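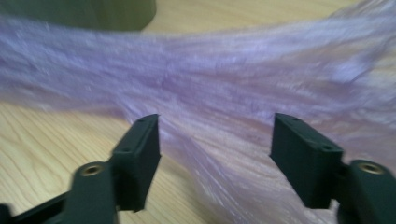

Week 5 handout, Selling the Release. Picks up where we stopped last time, between the locked cut and opening day. Most of you wrote in the survey that marketing is "the trailer." It's a chain: title, date, first look, teaser, trailer, songs, press, ticket window, opening weekend. Each link gets judged by people who have not seen the film. Keep that in mind for the whole unit. First looks depend on color more than anyone admits. Take pale lavender hair with the strands gone streaky from movement, light wood behind it. Pretty up close, but shrink it to phone size and lilac-gray against beige goes to mush. No edge to hold the title. A fantasy film could still use it as a background texture, a thriller probably couldn't. We'll do the shrink test in section with your own posters so bring files.

Announcing the date

Date comes before almost everything. Studios used to wait for the finished film, now they plant a flag early and build backwards.

Reasons to announce early: scares off smaller films, gives theaters something to pencil in, gives the fan accounts something to count down to. Reasons to wait: effects shots slip, songs get reshot, a bigger film takes the same holiday. A moved date costs more than a late one. First move, people shrug. After the second they start asking what's wrong with the film.

Running case for this unit is Joltonar, action picture, two-hero setup, released through Kokesmont. Announced for the November holiday. Then moved. Then moved back, to the original weekend, which confused everybody including the theater chains that had already given away the evening shows. The family drama Ma had taken the spot in between and would not budge.

Question to have ready for discussion: which film had more to lose from the clash? Most people say Ma, smaller budget, no action star. I'd argue Joltonar. A small film that comes second on a clash weekend is a nice story in the papers. A big film that comes second is a flop before Monday morning whatever the actual number is.

Kinds of clash. Write these down, they come back on the final paper.

Head-on. Same audience, same languages, same weekend. Somebody loses shows. Usually fixed by phone call before it gets that far.

Split. Different audience, same weekend. Joltonar and Ma are this one, on paper anyway. In practice the family audience goes to the action film too, if the certificate lets them bring the kids.

Shadow. Big film opened a week or two ago and is still holding the good screens. New film gets the morning shows. Underrated problem, hardly ever covered in the trade press because there's no fight to write about.

First look

The poster or still that comes out before any footage. Its only job is to fix one idea of the film. Star's face, star's back, a weapon, a vehicle, an object. Star's back was everywhere for a few years and now looks dated.

Joltonar went with the star's back. Then a second poster a few hours later with the face. Read that as nerves.

Ma put out a kitchen table with one plate on it and the title in small letters. Nobody in the cast shown at all. Got made fun of on release day of the poster, then got copied. Note the parody versions did the film's advertising for free, but that is luck, don't write "go viral" in your campaign plan. I will hand it back.

Teaser vs trailer

People use these as if they were the same thing. They're not.

Teaser is mood. Short, few cuts or very many cuts, little dialog, logo and date at the end. You should not be able to tell someone the plot afterwards.

Trailer is a promise. Who, where, what they want, what's in the way, plus two or three moments the audience will wait for when they're sitting in the theater. If one of those moments is missing from the finished film people feel cheated, and they do remember.

Common mistakes in student trailers (from last term's pile, no names):

Music starts before we know where we are.
The best joke goes in the first few seconds and there's nowhere to go from there.
Title card every other shot. Let it breathe.
Voiceover explaining what we can already see.
Whole third act given away becuase the good footage was there.

On that last one. In action films the third act is where the money went, so the pressure to use it is huge. The Joltonar trailer shows the bridge collapse, which is the climax. Kokesmont defended it by saying audiences like knowing what they're paying for. There's something to that. Audiences for big holiday films do seem to tolerate spoilers of spectacle. They don't tolerate spoilers of story. The trailer shows the bridge go down but not who's standing on it. Look at how that's cut when we screen it, the editor cheats with a reaction shot from a completely different scene (you can tell by the jacket).

Songs

For a film with songs this is a separate campaign running alongside. Song drops are spaced so something new lands every few days. Joltonar had a 19 day song plan: dance number first, romantic number second, title track last. Title track last is unusual, normally it leads. The thinking was that the dance number could travel without the film attached, weddings, gyms, shop speakers, and by the time the title track came the tune from the first one would already be in people's heads.

Ma released one song. A lullaby. Late, very quiet, no video, lyrics over black. Compare the two plans in your reading response, a page is plenty.

Terms: 
lyric video = words on screen, stills or short clips, cheap, comes first
full video = the sequence as in the film, or near to it
audio launch = the event, mostly gone now, sometimes brought back for nostalgia
promo song = made for the campaign only, may not be in the film at all or only on the end credits. Audiences complain about these and then play them anyway

Screen count

The figure that gets shouted in press releases. Joltonar opened on 2457 screens. Sounds enormous. Ask three things before you quote any screen count:

Screens or shows? One screen can run a film all day or once at 9 in the morning. Shows tell you more.
Domestic or combined? Press notes love to blur this.
Announced or played? Prints and files go out, then the theater makes its own decision after the first day.

The clash matters here. Single screens have to pick one film. Multiplexes can hedge, and will shift shows between halls overnight depending on advance sales. So a film that opens soft on the first morning can lose its evening shows by the same evening. Old days you had a week to find your audience. Not now.

Ma opened small and added shows across the weekend. In Momel, the one town we have day by day notes for, it began with 2 shows a day and was up to 16 by the second weekend, mostly taken from Joltonar. Don't generalize from Momel. One town, a college town, and the single screen there had a projector problem on opening night that pushed people across the street. It's a good case for how fast shows can move, not for which film was "better."

Advance booking

Opens a few days ahead. Watch for:

Which shows open first. Late night and early morning shows opening early = fan demand.
Block booking. Fan clubs, companies, sometimes the production's own friends. Sold is not the same as seated.
Price. Holiday pricing lifts the gross and hides weak footfall. A film can take more money from fewer people and get called a bigger hit. Always ask for admissions, you often won't get them.

Press and reviews

Early press shows if you trust the film, same day if you don't. That's the rule of thumb and critics know it too, so a same day show is itself read as a bad sign. Some very big films hold back anyway to protect a twist. Joltonar showed to press same day and blamed the twist. Ma showed early, to critics and to a lot of people who were not critics, teachers, nurses, a mothers' group. Those people posted. Reviews came after the talk had already started, and mostly agreed with it.

Social posts on opening day are noisy. Both fan groups post ratings before the first show has finished. Useless as evidence of quality, quite useful as evidence of how organized a fan base is. If you cite them say which one you mean.

How to read an opening weekend

Don't stop at the total. Look at the shape.

Up, up, up = word of mouth working.
Big, flat, flat = fans came, others did not follow but nobody's warning people off either.
Big then down = trouble, unless the first day was a holiday and the next wasn't, check the calendar first!!
Small then up = what every small film hopes for, rarely gets, and needs screens to be available at exactly the right moment.

The working day after the weekend is the real test. Compare it with the first day. If it holds more than half, people in the trade relax. If it falls under that they start talking about "mass centers holding well" which means the cities have gone.

Joltonar had the second shape. Ma had the last. Both ended up called hits, by different people using different definitions. We'll spend most of next class on that, budget recovery vs gross vs return for the distributor, so please look over the glossary beforehand or you will be lost.

For section

Bring your poster as a file, and the same poster shrunk to the size of a stamp. Swap with someone who hasn't seen it. They write down genre, mood, and the title if they can read it. No helping.

Then pick a date for your film from the calendar on the course page. You will be clashing with someone in the room. Work out what kind of clash it is and write a half page on whether you stay or move. "We stay because our film is good" isn't an answer.

Reading response due before class as usual, drop box closes at noon. Trailer exercise moved back a week, the edit lab is still double booked. Sign up sheet is on the door.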